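Bench notes, Friday, Bovier refurb lot

Back on the Dell towers today. Tray from Jonatport finally signed over, 112 units on the sheet, starting with the one already open on the slotted table. On its side, panel off. Stick goes in the gray printed plate to the left whenever it isn't in the board, NOT on the table top, the slots eat small stuff.
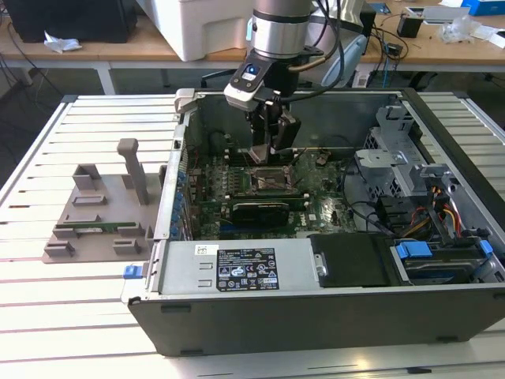
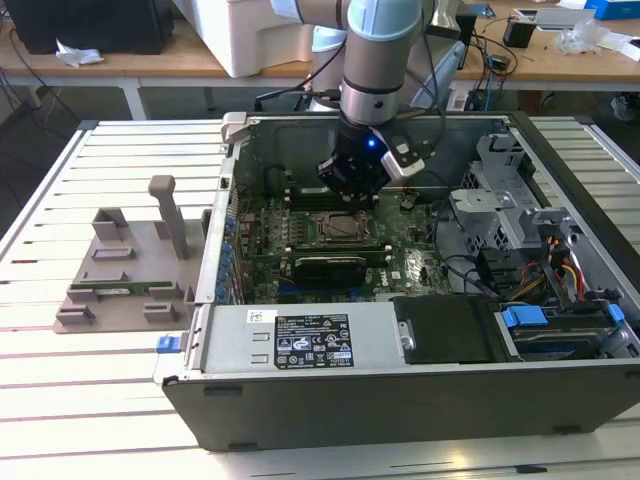 Inside the case, what matters for us

Writing this down properly because I re-learn it every time we get this chassis.

Power supply is along the front the way we lay it. Label side readable without moving anything, so copy the ratings off it first, before the sheet gets buried. Small white barcode sticker to the left of the label. That's the one I've been typing into the Sarkero sheet. If somebody wants a different code in that column tell me now, not at unit 90.

Blue plastic = release, near enough everywhere in this case. Row of blue clips on the rear panel for the expansion slots, blue latches on the drive side, one little blue tab sticking out at the corner. Don't force anything blue. If it wont go, something else is still hooked on.

Graphics card lies across the board below the socket. Leave it in for memory work. Only pull it for the full strip, and then:
- clip at the rear first
- then the slot catch, with a finger not a screwdriver
- lift level. rocking it end to end is how we got the cracked slot in May

Wires. Red/yellow/black lot comes down next to the metal drive cage and heads for the side wall. Likes to flop back over the board when you reach in. Velcro it to the cage before doing anything near the memory slots. Zip ties no, we only have to cut them again.

Socket

Retention frame and the thin lever. With no CPU under it the pins are on their own so:
- cap on if you're walking away, caps are in the flat tin, second drawer
- don't blow in it. bulb blower, hanging on the hook
- nothing gets parked over the socket longer than needed, tools included
- loupe check goes on the sheet BEFORE and after, initials both times

I skipped the "before" on two units last week and then couldnt say whether the bent pin was ours. Fifteen min arguing with myself.

Memory

One stick at a time off the plate. Plate sits left of the tower, tall post at the back of my hand so I don't drag my sleeve through it. Stick lies flat in the slots, held both ends.

Went through the seating order again:
1. latches open on the slot, look at them, don't assume
2. check the notch against the key, twice if tired
3. stick in straight, both ends at the same height
4. press one end then other, then both
5. tug. gentle. if it moves it wasn't in

Step 2 is where the time goes. The green on green is bad under the overhead light, the notch just vanishes. Tried the small lamp from the left and it's much better, keep it there. Marked the lamp foot on the floor with tape.

Edge contacts: lint free wipe only if there's visible muck. I was wiping every single one and it's pointless.

Fixture plate

Good as it is mostly. Gripes:
- lower slots are a touch tight for the sticks with the sticker on the back. One pass with the fine file, not more
- want a second plate so there's an "in" and an "out". At the moment tested and untested share a plate and I'm relying on memory (ha)
- stick it down. It creeps toward the tower when you press a stick into it. Double sided tape on two corners, try that Monday-ish
- print file is in the Yu folder, the older one, 160 mm version. The other one is too long for this spot, don't print that one again!!

Table

Slots in the top are great for clamping, rotten for screws. Lost one case screw down there allready. Magnetic dish lives at the right hand side from now on. Check the tray underneath at end of day.

Tower position: long side parallel with the slats, power supply toward whoever is working. If it gets turned round everything in these notes is backward. Two bits of blue tape mark where the corners go.

Keep the wood topped bench for finished units only. It keeps turning into the place where half-open ones go to wait and then the panels get mixed up. Panels go with their own tower, chalk number inside both.

Sheet / paperwork

Sarkero column order changed AGAIN. Serial now before barcode. Old printouts in the recycling please, I filled in one whole page wrong.
Bovier wants drives listed separately, carrier number plus drive number, even when the carrier is empty. Write "none", blank isn't ok with them.
Lot number is 419 on everything. Not the Jonatport number, that's the pallet.

To do
- caps, order more, tin is getting low
- second plate (see above)
- velcro, the narrow roll
- ask Yu side whether they want the sticks bagged singly or in the trays. affects how I pack so need it before we get going for real
- label for the lamp so it doesn't walk off
- new bulb blower?? nozzle is splitting
- find out who has the good loupe

Next session start with the drive side, cage and carriers, haven't written up any of that yet. Leave the lamp where it is.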